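Trnka (software)

Trnka is a program for simulating the movement of proteins and other large molecules in water. It was written for small research groups that run their calculations on a shared cluster of ordinary computers. The first version was the work of Ľubica Zeman and Norbert Jurčo, and was released in 2000 under the name Inico. The present name dates from the second major version, for which most of the code was rewritten.

Method

The program treats each atom as a point with a mass and a charge. Bonds are modelled as springs, and bond angles by a similar term. Forces between atoms that are not bonded are worked out directly up to a fixed cut-off distance, and beyond it the charges are handled on a regular grid. Positions and speeds are then moved forward by one short time step and the forces are calculated again.

Bonds to hydrogen atoms are normally held at a fixed length. This allows a longer time step, at the cost of losing the fastest vibrations. Temperature is controlled by a weak coupling to a heat bath, which can be applied to the protein and the water separately. Early versions used a single bath for both, and long runs tended to leave the water slightly warmer than the protein. Separate baths have been the default since the rewrite. 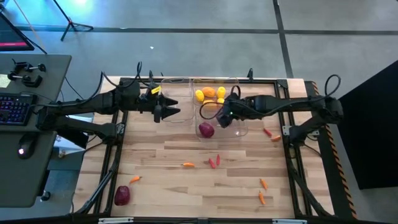

Work is shared between processors by dividing the simulation box into cells. Each processor looks after the atoms in its own cells and exchanges a thin layer of boundary atoms with its neighbours at every step. Cell walls are shifted during the run if one processor falls behind the others. Jinlong Tang's report on the scheme, dated 2018-05-04, found that the gain from adding processors fell off sharply above 84 for a small protein in a box of water. Larger systems were not tested.

Input and output

A run needs a starting structure, a table of force constants and a control file. The control file is plain text with one setting on each line. Unknown settings stop the program before the first step. Coordinates are written every 900 steps unless another interval is given, and a restart file is written at the same points. Restart files made by Inico cannot be read by Trnka, although the force tables can be converted with a supplied script.

Related programs

Plirier, by Mỹ Trình, reads the coordinate files and sorts the recorded shapes of a protein into groups by similarity. Jalwood is a separate tool for preparing starting structures. It adds missing hydrogen atoms, places the molecule in a box and fills the remaining space with water. Yayra Agbeko has maintained it since its third release.

Limitations

Chemical bonds cannot form or break during a run. Charges are fixed, so the response of an atom to a changing electric field is left out. Metal ions bound to a protein are held in place by added springs, and the manual advises against using the program to compare binding strengths at such sites. Box shapes other than rectangular are not supported.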